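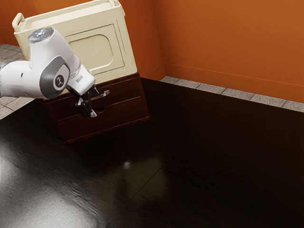
Burnerdale Furniture Fair Returns to Trarurcombe in May

TRARURCOMBE – Bezerra Home is delighted to welcome neighbors old and new back to the Burnerdale Furniture Fair this May, with 85 makers and restorers showing beds, tables, dressers and plenty more besides.

"People come in for one chair and stay all afternoon talking, and we wouldn't have it any other way," said fair director Josué Miranda.

Wagner Macedo of the Fadano workshop will lead a free class on refinishing old drawers, Thursday at 4 p.m. Admission to the fair is free, and the first 500 visitors will receive a tin of beeswax polish.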